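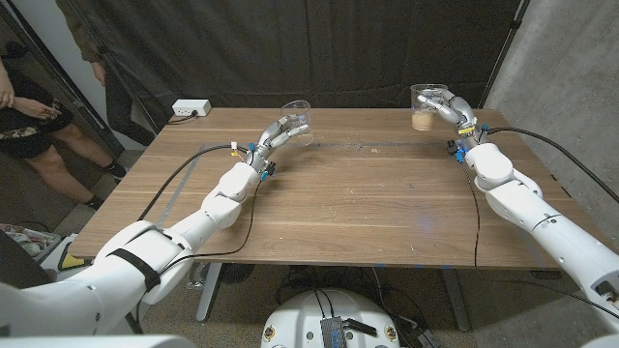
Visit Report: Demonstration Day at the Jesari Lab

1. Purpose of the visit

Our course asks each group to visit a workplace or research site where automation is being developed and to report on one task in detail. Our group chose the open day at the Jesari lab in Wukport, which was held on a Sunday. We picked the pouring demonstration because it uses two arms at the same time and because our own term project deals with handling loose material.

The report covers what we were shown, what the staff told us, and what we want to use in our project.

2. The robot

The lab calls its two-armed robot Nena. Both arms are white and end in silver-gray hands with several jointed fingers. The arms are mounted on a shared base, and the control electronics we could see from the front include a finned module on top of the base. Black cables run from the wrists and hang over the table.

The staff said the cables are left outside the arms during development so that a hand can be taken off and replaced without opening the arm. One hand swap takes them 19 minutes. The disadvantage is that a cable can drag on the tabletop, and the motion planner does not know where it is. For now they limit how far the wrists may turn.

3. The task

The robot works at a wooden table with a strip of dark tape across the middle. It has to hold one clear plastic cup with a tan, grainy material in it, take hold of a second, empty cup, and pour from one into the other. The right hand holds the filled cup and the left hand reaches for the empty one.

Clear plastic cups are hard for two reasons. The depth camera has trouble with see-through surfaces, so the measured position of the cup can be off. The walls are also thin, so a grip that is a little too strong bends them. The staff told us that the finger force is set in software on a scale up to 800 and that the cups are held at 398. Below that the cup slips when it is tilted.

4. What we observed

We stood with other visitors by the black curtain and watched several runs. The approach of the left hand was the slowest part. The fingers open wide and come in low on the cup, and the arm pauses before they close. One of us thought the program had stopped, but the pause is there to take a new camera reading.

The pouring motion was smoother than we expected. Some material missed the cup in most runs, and there were crumbs on the table between the two cup positions. In one run the left hand touched the rim of the empty cup and pushed it over. The operator set it upright and started again from the beginning - the program cannot yet resume in the middle of a task.

5. Questions we asked

We asked why they use a dry material and not water. The answer was that spilled grains can be swept up and do not harm the electronics. Grains also pile up on one side of a cup, so a successful pour of grains does not prove that the same motion would work for a liquid.

We also asked how the motions were made. An operator guides the arms through the task many times, and a model is trained on the recordings. Our group had assumed that every position was typed in by hand, as in the Zeman exercises we did in class.

6. Use for our project

Our feeder has one gripper and works with opaque containers, so part of the problem does not apply to us. We plan to make 2 changes. The first is a short stop before gripping, with a second position check. The second is to test several grip settings on the real container and write down the lowest one that holds.

We did not get to see the recorded data or measure the spilled amount ourselves. We have written to the lab to ask whether we can bring a scale next time, and we will add the results to the appendix if they agree before the report is due.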